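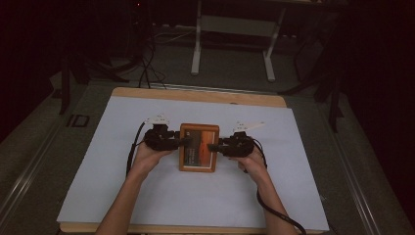 Search the help desk Go Advanced search

Hanging a gallery wall in a rental with plaster walls, landlord says 20 holes max

Posted by Veronika Kun, 09/09/2022

I've moved into the upstairs half of an old house on Prostham Road. The walls are plaster over lath, the kind that sheds a handful of gray sand if you look at it wrong. My lease has a clause, clearly written after a bad experience, that allows "no more than 20 fixings of any description." The deposit is big enough that I'd like to see it again.

I have more small frames than holes. Most are light wood, some are heavier ones with glass from my aunt, who framed everything including a bus timetable. I tried adhesive strips in the hallway and they held for most of a night. The strips stayed on the frame. The paint also stayed on the frame.

Is there a way to get a full wall up that doesn't use a hole per picture? And what do people use in plaster that won't crumble? I've already bought a laser level, so please don't tell me I didn't need one.

Hamish Galbraith

You didn't need the laser level, but keep it, it will be good for the shelf.

What you want is picture ledges. One ledge takes three or four screws and holds as many small frames as you can overlap without looking like a thrift store. Three ledges up a wall and you've spent maybe half your allowance. You can also shuffle the frames whenever you get sick of them, and with the bus timetable I give it a month.

For the screws, find the studs. Stud finders are hopeless on lath - they beep at everything, like a nervous dog. Use a strong magnet on a string and drag it slowly across the wall. It will catch on the lath nails, and the nails line up over the studs. Mark a few in a vertical row before you believe it. Then put painter's tape over the spot, drill a pilot hole with a masonry bit on low speed with no hammer setting, switch to a wood bit when you feel the lath, and go in with a proper wood screw long enough to reach the stud. Don't bang nails into it. That's where your gray sand is coming from.

Check whether the house still has a picture rail up near the ceiling. If it does, buy hooks and cord and you can hang the lot with no holes at all. Half the rentals I've lived in had one under six coats of paint, and the hooks needed some persuading.

Norbert Kovács

Seconding the rail. I had 200 postcards to put up in my last place and did them all on wire between two screws, with clips. Doesn't work for glass, obviously. I found out about the glass.

Also lay everything out on the floor first and cut paper templates. I skipped this once and hung a row that followed the slope of the ceiling, and the ceiling in that house had its own ideas.

Niall Dow

just use strips, never had a problem. press harder

Veronika Kun

There is a picture rail. I'd taken it for a crack with ambitions. Hooks ordered, and Niall, you're welcome to come and look at my hallway.

Contact us | Copyright Griritano Community Help | Back to top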